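Flosonora Forums > Home and Laundry > Sorting and Storage

Clothes heap in the spare room, where do you start?

trellis_hen
Posted 2025-03-19

We moved four months back and the spare room is still where clothes go when they have nowhere else to be. Denim, striped things, pale cottons, a lot of it mixed up with packing material I never threw out. I have a free weekend coming and want it finished. Do you fold as you go, or sort everything into types first and fold at the end? Last time I folded as I went and ended up with stacks all over the floor that got knocked into each other by the evening.

Also, is it worth buying the Trellatach shelf dividers or will any old box do?

Bataineh
Posts: 3944

Sort first. Folding is the slow part and you don't want to be doing it to things that are going to the charity shop. Pull out whatever you know is leaving, bag it, put the bag in the car. Then sort what's left by where it is going to live. Type of fabric doesn't matter much unless it needs washing.

Any old box will do.

mudlark_52

I do it the other way round. If I sort first I get a second heap the same size as the first one and lose interest. Pick up one thing, hold it up, decide, fold it, put it down on the right stack. You only handle each item once. The stacks go on a bed or a table, never on the floor, and that deals with the problem of them getting knocked over.

Bataineh

You handle it once if you decide correctly the first time. I never do. I fold a jumper, then find three more like it further down and wish I'd kept a different one.

mudlark_52

Then swap them. It takes a few seconds.

trellis_hen

I don't have a bed in there yet so the floor is all I've got, apart from an ironing board. I could carry things through to our bedroom but then it has to be cleared by night.
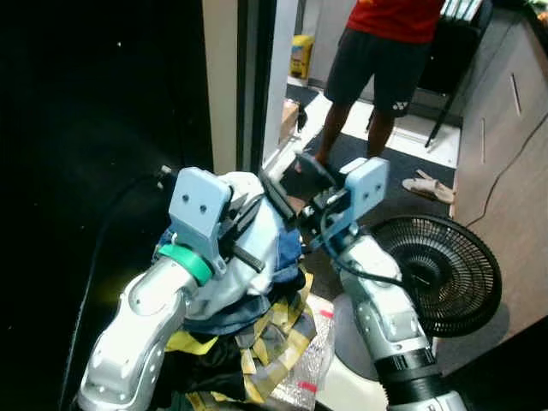 I had a go for an hour tonight and got as far as starting to separate the light blue and white things from the jeans. The yellow and grey striped stuff can all go together, it's for one drawer. What slows me down is when a thin cotton thing is bunched up with something heavier. I end up shaking it out, finding which way round it goes and then folding it over my arm, and it still looks creased.

Gramotbridge
Moderator

For thin cottons, lay them flat and smooth them with the side of your hand before the first fold. Folding over the arm is fine for towels but a shirt will slide about and you get a crease across the front. An ironing board is a decent folding surface if you put it at its lowest setting and use the wide end.

Heavy things at the bottom of the stack, thin ones on top. Jeans on top of cotton will press every wrinkle in.

pocket_lint

I'd keep bubble wrap well away from the clothes while you're doing this. Bits of parcel tape come off it and stick to knitwear, and I had to cut one out of a cardigan. Flatten it and put it in a bag by the door. If you're going to keep it for breakables, keep it somewhere else.

Second the charity bag in the car. Mine sat in the hall until June last year and I took half of it back out again.

mudlark_52

Does anyone air things before they go in a drawer? Ours had been in boxes for a while and smelt of cardboard. I ran an electric fan on low for an afternoon with the window open and hung what I could over chair backs.

Bataineh

I just wash them. If it smells of cardboard it gets a wash.

mudlark_52

That is a lot of washing for clean clothes. And then you have to dry and fold it all again.

Gramotbridge
Moderator

Depends on the fabric. Denim airs well. Thin cotton is quick to wash and dry so I wouldn't bother airing it. Anything knitted I would air flat.

trellis_hen

Thanks all. I'm going to bag the leavers first like Bataineh said, then do mudlark's method with what remains, on the ironing board. Jeans at the bottom. The bubble wrap is going in the loft.

Still no view on the dividers?

pocket_lint

I have 2 of the Trellatach ones. They hold jumpers upright well enough but T-shirts slump over them. I wouldn't buy more.

Bataineh

Shoeboxes.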